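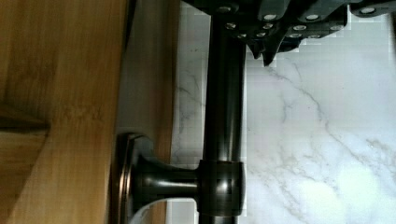
The Kitchen Fittings Team at Lakton

We are the part of Lakton that looks after kitchens once the walls are painted and the big boxes have been carried in. Cabinet doors, handles, countertops, shelves, drawer organizers, and all the small decisions that go with them (there are so many small decisions!). Our showroom is on the main street in Sastinville, and we keep 283 handles on the wall there, from plain steel knobs to long bronze bars, so you can wrap your hand around one before you choose it.

We started out doing doors only, in a back room on Pacheco Street with 945 square feet and one very good window. People kept asking us what to put behind the doors, and then what to put on the counter, and we found we liked those conversations best. So we fill our display kitchens the way a kitchen fills up at home, with cutting boards, a toaster oven, dish towels, and a pot with the wooden spoon still in it.

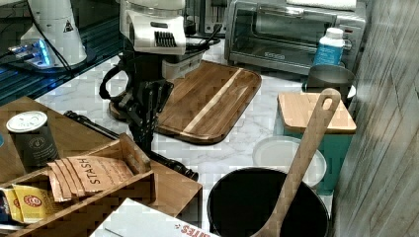

Morenike Iyamu wrote to us in February that she had put off redoing her kitchen for years, and that what finally got her going was seeing a counter with things on it, "because mine has never once been bare, and I wanted to know where the toaster would go." We talked about toasters for most of an afternoon after that, and she went home with a plan drawn on the back of our Bonon range leaflet.

A first visit is free and usually runs long, so please bring your measurements, a few photos of your shelves as they are, and any handle you already love.
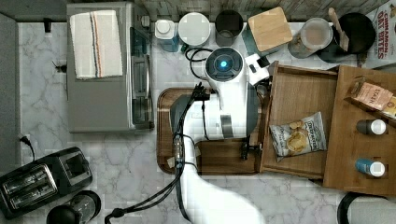
We'll also ask about your snacks, your vitamins, and the odd little bottles that never have a home, and we'll work out a drawer or a shelf for them with you. Small jobs are welcome, and handle swaps start at $500. Come in and say hello!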